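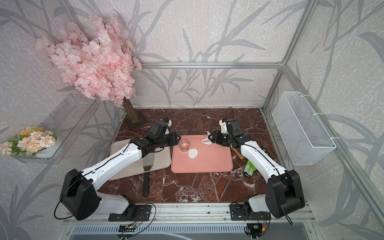
Re: [hukura-backstage] Intermission or no intermission for Penholm?

Hi all,

Sorry for the slow answer, I've been up to my ears in the April schedule and only got to Derek's message last night. I'm leaving his text in below because I know a few of you joined the list after he sent it.

Derek Oakley wrote:

> Hello everyone. Before we lock the program copy for Penholm I'd like
> to settle whether we play it straight through or break after the
> harbor scene. The script as published has no break. The playwright's
> note says "without pause if the house will stand it," which I take as
> permission either way. My own feeling is that a break lets all the
> air out. Mother has just burned the letters, the audience knows it
> and the brothers don't, and then we bring the lights up and sell
> people a cookie?
>
> On the other hand our read-through ran long and the seats in that
> house are what they are. I'd like to hear from anybody who has sat
> through it or worked on it. Also, does anyone know what became of
> the fog cue sheet from the last time we did it?
>
> Derek

OK, so I HAVE worked on it! I was on book for the 2002 production, back when we still rehearsed upstairs from the Chong bakery and everybody's script smelled like sesame. We ran it without a break for the first weekend and put one in for the second, so I've seen it both ways in front of paying people, and I've got opinions (you're all shocked, I know).

Straight through, it's a better play. I'm with Derek on that. The letters go into the stove, the younger brother comes in whistling, and you could feel the whole room lean forward. On opening night a woman in the second row said "oh no" out loud, right on his first whistle, and he told me later he nearly whistled the wrong tune. You don't get that if she's just come back from the lobby.

But we lost people. It's 287 seats and the only way out of the middle is past everybody's knees, so when one person went, a whole row stood up. It always seemed to happen during the aunt's long speech, the one about the ferry, which is the quietest thing in the play. Poor aunt. By the second night she was timing her pauses around the door.

So we added the break, and we put it in the wrong place, which is really what I wanted to say. We broke after the harbor scene because it looked like the natural spot on paper. It's a big scene change and the crew was glad of the time. But the second half then opened cold on the stove scene's leftovers, two people at a table being polite to each other, and it took ages to get the room back.

If we do break, I'd do it earlier, after scene 3, when the ferry horn goes and nobody on stage has answered the question yet. Then scene 4 starts with the argument already going and the audience catches up in a hurry. The first part ends up shorter than the second, and I think that's fine. People forgive a long second half if they've had a chance to stretch.
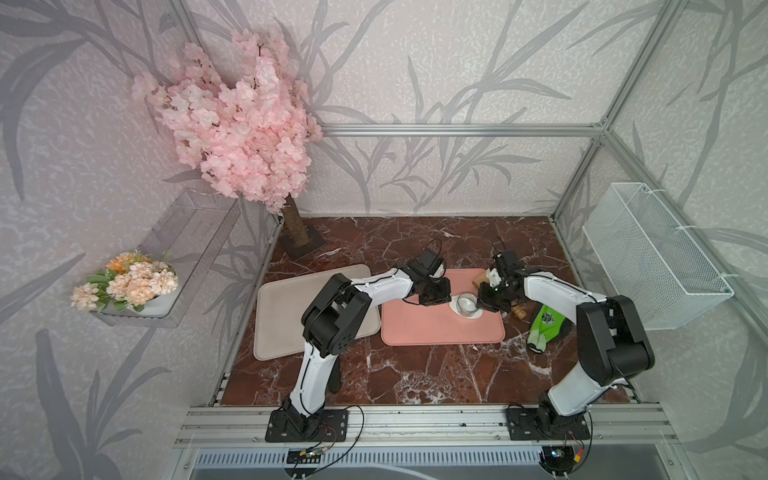
A couple of practical things while I'm here.

The fog cue sheet. I don't have it, but I do have my prompt book, and the fog cues are penciled in the margin next to the lighting ones. My handwriting was worse then, if you can believe it. I'll type them up and send them to the list. Please don't copy them blindly though – they were written for the old machine, which took forever to warm up, so every cue is called way early. With the Somska unit I'd expect to call them a good deal later, and we'll need to find the timing in tech.

The whistle. Whoever's playing the younger brother, please find out now if he can whistle. Last time we found out in the third week of rehearsal that ours could only whistle breathing in. It worked, sort of, but it meant he couldn't walk and whistle at the same time without going a bit purple.

The letters. We burned a fresh bundle on the stove every night under a flash effect, and the bundle has to look the same as the one in the harbor scene or somebody WILL notice. I'd like to make them all in one sitting this time, same paper, same ribbon. If anyone has a stash of thin airmail-type paper, write to me off list.

Running time. Derek, could you give me the read-through timings scene by scene, even if they're rough? I want to set them beside the ones in my book. I have a suspicion it's the dinner scene that's grown. It always does once actors are given real bread.

I can bring the prompt book to the production meeting if people want to look at it. It doesn't leave my sight, the spine's mostly tape at this point.

More when I've typed up the fog,

Wálter Chávez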